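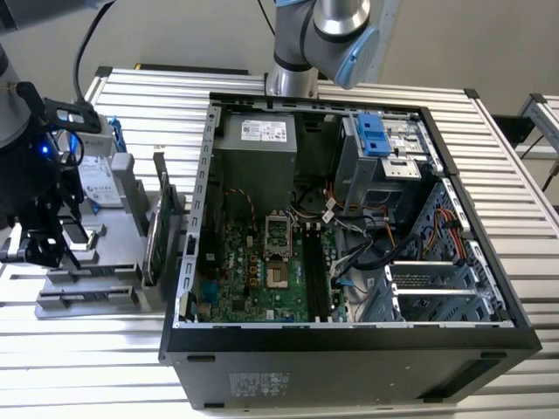

Brolent says the walking party missed the turn for the lower ferry again, and that the fault is in our route sheet. Their message reads: "Your directions have people turning left after the chapel. There are two chapels. Please fix it before the June groups go out or we will have to send a driver down to meet them."

Wednesday, 8 a.m. start

Fair complaint. I pulled the current sheet for Omunthorpe to Flallcombe and the chapel line is as they describe it. It was copied over from the old bus version, where it did no harm, as the bus never passed the first chapel. Walkers do, if they come in by the river path.

Job for today: rewrite the lower half of the sheet, print it on the test stock, and check the distances against the wheel log from the spring walk-through.

Distances first. The log gives 2418 meters from the station steps at Omunthorpe to the ferry slip. The sheet says "a mile and a quarter." Too short. People read that, allow themselves half an hour with suitcases, and miss the crossing. Changed to "a mile and a half, mostly flat, last part steep and cobbled." Kept miles on the front and put the metric figure in the table on the back, where the European guests look for it.

Chapel line now reads:

"Pass the small gray chapel with the iron gate and keep going. At the second chapel, the one with the clock, turn left down the hill. The ferry sign is on the right after the bakery."

I took out "you can't miss it." If it is anywhere else in our sheets it should come out of there too.

Ferry times. The boat leaves at 15 past the hour in the season and the sheet still had it on the hour. An early arrival only costs the guest a wait on the slip, but on the return leg it matters more, because the connecting train at Omunthorpe does not wait. Put the return times in bold and moved them above the lunch suggestions. The last boat gets a line to itself.

Ticket wording is not settled. The Jalali pass covers the ferry and the coast bus but not the funicular at Flallcombe, and guests keep assuming it covers all three. Brolent wants a warning box. I would sooner have one plain sentence beside the funicular entry, where a person is standing when they need it: "Jalali pass not accepted, buy at the window, cash or card." Left both versions in the draft for now.
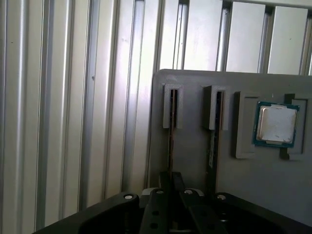

Paper next. Ran the draft on the coated stock and on the uncoated. Coated folds badly at the map panel, the ink cracks along the crease and takes the name of the lower village with it. Uncoated folds clean but goes soft in rain. I left one of each under the dripping tap while I had coffee. The coated one was readable, the uncoated one was readable but tore when I opened it. Going with coated and shifting the map so the crease runs through the water, where there is no lettering.

Type size: 11 point for the directions. The old sheet was smaller and we had remarks about it on the comment cards all last season, mostly from people trying to read it on the boat. It costs us the paragraph on the history of the harbor. I cut that down to a sentence and moved it to the Flallcombe page, which had room.

Open points:

– Does the bakery keep its sign up out of season? If not, the last landmark is no use in winter and we need another. The slipway railing might do.

– River path floods in spring. The sheet should give the road alternative, and I have no wheel distance for that. Needs walking.

– Luggage transfer phone number is the old one on the back. Corrected in the draft, not yet in the booking packet.

– Ask Brolent which of the two chapels their own driver uses as a meeting point, so both papers say the same.

Draft saved as the lower route, second version. The old sheets in the drawer are marked VOID across the front, please don't hand them out. Proof goes to Brolent this afternoon with the two ticket wordings side by side.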